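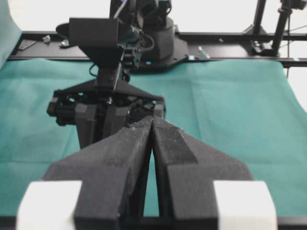
Re-doing the two-arm cell (finally)

Filed under: Workshop, Robots, Maintenance

2022-04-28

Quick one, I have to be out the door soon. The gear cell has been on my list since September and I finally gave it a proper going over. Writing it down mostly so I remember what I did, last time I kept it all in my head and that went about how you'd expect.

For anyone new: two arms facing each other over one table, fingers pointing at the cloth. Call them near and far. The far one stands on the long black rail at the back. Small parts go on the cloth, arms pick them up, put them together. That's the job. The controller box is a Likance, the planning side runs on Grekine, and I have feelings about both of them but not today.

Rail first. Always rail first. I had skipped this last time and did all the camera stuff before tightening the base plate, then had to do the camera stuff again. So: base plate bolts, a bit at a time, going corner to corner. Push the arm sideways by hand with the power off. If the plate moves at all, start over. One bolt took a lot more turning than I liked. No idea how long it had been that way.

Then cables. The thin one on the far arm needs its loop, enough slack for the wrist to go all the way over and not so much that it snags. I ran the wrist end to end 6 times watching only that cable. Boring. Do it anyway.

Fingers next. Wiped them down, checked the screws, closed them slow and looked at the gap. It should be even all the way up. If one side touches early you get parts that twist when you grab them, and then you blame the software for a week. Ask me how I know. The spare set from Zivico is still in the drawer, these have scuffs but the faces are fine.

Cloth. Pulled it as smooth as it wanted to go, there's still creases. An iron would help, I dont own one.

After that the height check. I bring the fingers down next to the peg in small steps, 2 mm and then less, and look from the side with my head basicaly on the table. Or use the side camera like a normal person.
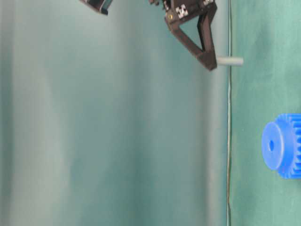

Finger tip right by the white peg, blue gear off on its own.

Wrote the height down on tape and stuck it on the controller. Old number crossed out. Do both arms separately — copying the value from one to the other does not work, I have tried.

Last bit was the wrist camera. The finger tips have to sit in the same spot in the picture every time or the offsets are junk. Restarted everything, let it sit 24 minutes (lunch), checked again. Same spot. Good enough.

For the bushing I slowed the approach way down. Vieira's setup notes say you can run it at up to 100 percent speed. Sure, with bigger parts maybe. I'm leaving it slow.
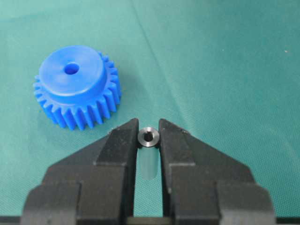
Dark bushing between the tips, gear just up and to the left.

Still to do: new labels on the cables, order bolts, back up the offsets somewhere that isn't the same box. Also the tripod by the rail needs its knob looked at. More when I get to it.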